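November, notebook 3, after lunch

Game pieces again. The Wornham set is back out on the curved table — the round front edge is fine, board sits well back from it.

Pieces: os are rings, xs are the soft ones. Keep them split, rings left, xs right. Ardalan Talebi wants the spare rings parked in a square so you can grab one without dragging its neighbor. Tried it, agree. The xs I don't bother lining up, they turn whichever way anyway and it makes no differnce to pickup.

Board: lines are thick enough now. The old Zunance printout had thin gray ones and everyone kept setting pieces half over a line, then arguing. Black on white, four lines, done. Cells a bit roomier too — could still go up one size, ask Ardalan if 97 mm per cell fits the sheet. 83 is what we had on the old one and it was tight for the rings.

Opening moves. Been logging these since the last notebook, 299 games so far. 57 of them opened on a side square and I still think it's a weak start. Ardalan says side openings make for longer games, which is what we want for the open evening. Ok. So x starts, middle row, right cell, and we go from there. 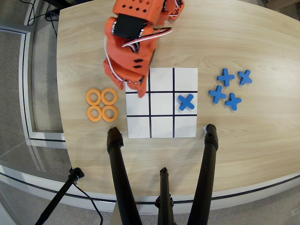

Answer to a side opening: center is the obvious one, corner next to the x also holds up. Far corner I'm less sure of, want more games before I write it down as ok.

To do
— bag for the rings, the Ngata box lid doesnt close
— second board, same size, for the kids' table
— write the rules card, short, big type
— give Drasix their marker back

Stopped 4:30. More tomorow, starting with corner replies.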